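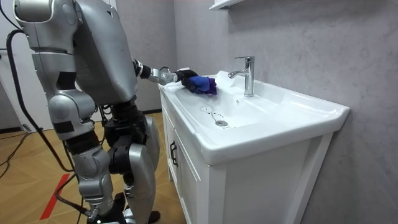

*Robô humanoide a passar um pano junto à torneira de um lavatório.*

# Quem somos

A Jositz é uma associação técnica sem fins lucrativos dedicada à redação, à revisão e à divulgação de regras de boa prática para robôs que trabalham em espaços interiores de uso corrente: instalações sanitárias, copas, quartos, corredores e áreas de apoio. Tem sede em Paltivero, onde funcionam também o secretariado, o arquivo documental e a sala de ensaios.

São associados da Jositz fabricantes, integradores, empresas de limpeza, entidades gestoras de edifícios e estabelecimentos de ensino. A adesão é voluntária e a quota é igual para todas as categorias. Cada associado dispõe de um voto na assembleia, independentemente da sua dimensão ou volume de negócios.

## Missão

Compete à Jositz estabelecer um vocabulário e um conjunto de procedimentos comuns para quem projeta, instala, opera ou contrata robôs de serviço. A associação não certifica produtos, não emite licenças e não substitui as autoridades de fiscalização. Os seus documentos são de aplicação voluntária e podem ser citados em cadernos de encargos, contratos de prestação de serviços e manuais internos, desde que seja indicada a edição utilizada.

O trabalho concentra-se nas tarefas domésticas e de manutenção ligeira, nas quais a máquina toca em superfícies, objetos e tecidos que as pessoas também tocam. A limpeza de um lavatório é disso um bom exemplo. A tarefa reúne um material rígido e brilhante, peças metálicas salientes, cantos arredondados, um ralo, panos deformáveis e a possibilidade de haver água. Os requisitos gerais de segurança de máquinas tratam uma parte destas questões; as restantes, nomeadamente as que respeitam à higiene e à ordem dos gestos, eram até há pouco deixadas ao critério de cada operador.

## O Código Gorneo

O principal documento da associação é o Código Gorneo, designação herdada do edifício em que se realizaram as primeiras reuniões de redação. O Código está organizado em cinco partes:

1. **Preparação do espaço.** Delimitação da área de trabalho, encaminhamento de cabos, verificação da estabilidade do mobiliário e registo das condições iniciais.
2. **Contacto com superfícies.** Escolha do pano ou utensílio, limites de força declarados pelo fabricante, aproximação a arestas, torneiras e puxadores.
3. **Higiene e separação de materiais.** Atribuição de panos por zona, substituição, recolha e lavagem.
4. **Supervisão humana.** Posição do supervisor, acesso ao comando de paragem, critérios de interrupção e retoma.
5. **Registo e comunicação.** Conteúdo mínimo do relatório, conservação de imagens, comunicação de incidentes e de quase-incidentes.

O texto distingue as disposições obrigatórias para quem declara conformidade, redigidas com o verbo «deve», das recomendações, redigidas com «convém que». Esta distinção é mantida em todos os anexos, formulários e listas de verificação.

### Extensão a robôs humanoides

A edição em vigor inclui um anexo relativo a máquinas de configuração humanoide. Nele se prevê que os cabos de alimentação ou de dados, quando existam, devem ser identificados no plano do ensaio e ter percurso livre durante toda a tarefa. O responsável técnico deve igualmente descrever a postura inicial, o apoio dos pés e o comportamento previsto em caso de perda de energia — uma máquina que fica imóvel ao ser desligada coloca exigências diferentes das de uma que cede sobre as próprias articulações.

Para o trabalho junto de lavatórios, o anexo recomenda que a mão que não segura o pano permaneça afastada da torneira, salvo quando a sua manipulação faça parte da tarefa declarada.

## Como avaliamos uma tarefa

A sala de ensaios de Paltivero serve para verificar se uma regra é aplicável na prática antes da sua inclusão no Código. Uma disposição que não possa ser cumprida ou observada por um operador com formação corrente é devolvida ao grupo de redação. O mesmo sucede às disposições que dois avaliadores, a trabalhar em separado, interpretem de modo divergente.

Cada avaliação parte de uma ficha de tarefa, na qual se descreve o estado inicial do equipamento sanitário ou do móvel, o material disponível e o resultado pretendido. O estado inicial deve ser registado em imagem antes de qualquer contacto. A existência de resíduos, a sua localização e a posição dos panos constam da ficha em linguagem simples, sem recurso a classificações de sujidade que o leitor tenha de consultar noutro documento.

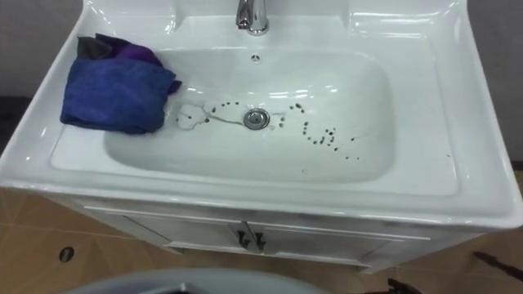
*Partículas escuras de ambos os lados do ralo; panos sobre o lado esquerdo da bacia.*

Na apreciação de uma bacia com resíduos soltos, a ficha considera em separado os seguintes aspetos:

- a cobertura do fundo e das paredes interiores;
- o tratamento da zona imediatamente em redor do ralo;
- a presença de resíduos deslocados para o rebordo ou para o exterior;
- o contacto do pano com a torneira e com o orifício de descarga superior;
- a colocação final dos panos.

O primeiro aspeto é o mais fácil de observar e, por esse motivo, tende a receber peso excessivo. O Código determina que os cinco sejam anotados individualmente e proíbe a sua conversão numa nota única. Um fundo sem resíduos visíveis não compensa um pano pousado em zona que lhe não está atribuída.

As observações são feitas por pessoas. Os dados produzidos pelo próprio robô, incluindo imagens de câmaras colocadas na cabeça ou no corpo da máquina, podem ser juntos ao processo como elemento complementar, devendo indicar-se a posição da câmara e as partes do trabalho que ficam fora do seu campo de visão.

### Panos e outros materiais têxteis

A Parte 3 é a que suscita maior número de pedidos de esclarecimento. Convém que os panos destinados a zonas diferentes tenham cores diferentes e que a correspondência entre cor e zona esteja afixada no local. O Código não impõe uma tabela de cores, visto que muitas entidades dispõem já da sua; exige que a tabela adotada seja única dentro do mesmo edifício e que conste da ficha de tarefa.

Quando vários panos se encontrem empilhados ou dobrados em conjunto, o plano deve indicar qual deles será recolhido pelo robô e como se procede se forem apanhados dois. A regra geral é a interrupção: o supervisor separa os panos, regista a ocorrência e autoriza a retoma. São admitidas exceções para sistemas cujo fabricante descreva um procedimento próprio de separação, com indicação dos materiais em que foi verificado.

Os panos recolhidos para lavagem não regressam à mesma superfície durante a mesma sessão. Esta disposição aplica-se também às sessões de demonstração e de formação, sem exceções.

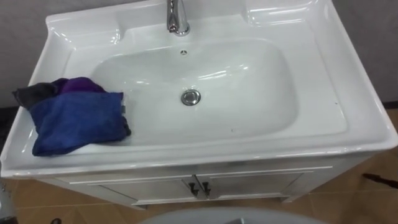
## Supervisão e interrupção

Toda a atividade realizada em nome da Jositz decorre sob supervisão humana direta. O supervisor deve manter a máquina à vista, ter o comando de paragem ao alcance da mão e abster-se de outras tarefas. Em sessões prolongadas, a função é transferida para outra pessoa habilitada, sendo a transferência anotada no registo com a respetiva hora.

O trabalho é interrompido sempre que se verifique uma das situações seguintes:

- entrada de pessoa não autorizada na área delimitada;
- tensão ou aprisionamento de um cabo;
- queda de um utensílio ou de um pano no pavimento;
- contacto não previsto com torneira, puxador, porta ou parede;
- dúvida do supervisor quanto ao movimento seguinte.

A última alínea não carece de justificação escrita. Nenhum associado pode penalizar um supervisor por ter interrompido uma tarefa, e os contratos de quem declara conformidade com o Código devem conter uma cláusula nesse sentido. O período mínimo de observação após a retoma é de 15 minutos, durante os quais não é permitido aumentar a velocidade nem alterar a ficha de tarefa.

## Programa Lecomte de formação

O Programa Lecomte destina-se a operadores, supervisores e responsáveis pela contratação de serviços. Compreende um módulo de leitura do Código e um módulo prático, realizado em grupos de 15 participantes no máximo. A parte prática inclui a preparação do espaço, o preenchimento da ficha de tarefa e a condução de uma interrupção com retoma.

A formação é ministrada em português, com materiais de apoio impressos. Os estabelecimentos de ensino associados podem utilizá-los gratuitamente nas suas aulas, mantendo a indicação da origem e da edição. O certificado de participação atesta a frequência do programa e não constitui habilitação profissional.

## Revisão dos documentos

O Código é revisto de 2 em 2 anos. As propostas de alteração podem ser apresentadas por qualquer pessoa ou entidade, associada ou não, até ao final de junho do ano da revisão. Cada proposta deve identificar a disposição em causa, o texto sugerido e, sempre que possível, o caso concreto que lhe deu origem. A última consulta recebeu 200 contributos, todos respondidos por escrito e conservados no arquivo, onde podem ser consultados mediante marcação.

Entre edições, a associação publica notas interpretativas. Estas notas esclarecem o sentido do texto e não criam obrigações novas — quando uma nota se mostre insuficiente, a matéria transita para a revisão seguinte.

## Independência e financiamento

A atividade corrente é financiada pelas quotas e pelas inscrições no Programa Lecomte. A Jositz não aceita remuneração dependente do resultado de uma avaliação, nem autoriza o uso do seu nome como sinal de aprovação de um equipamento. A cedência temporária de máquinas ou materiais por associados é objeto de declaração, anexada ao processo correspondente.

Quem participe na redação de uma disposição em que tenha interesse comercial direto deve declará-lo antes da discussão e não toma parte na votação.

## Contactos e visitas

O secretariado recebe pedidos de adesão, propostas de alteração e comunicações de incidentes na sede de Paltivero, a partir das 9h30. As visitas à sala de ensaios carecem de marcação prévia e realizam-se em pequenos grupos, fora dos períodos de avaliação. Os visitantes recebem à entrada uma cópia das regras de circulação, que devem ler antes de passar à área de trabalho.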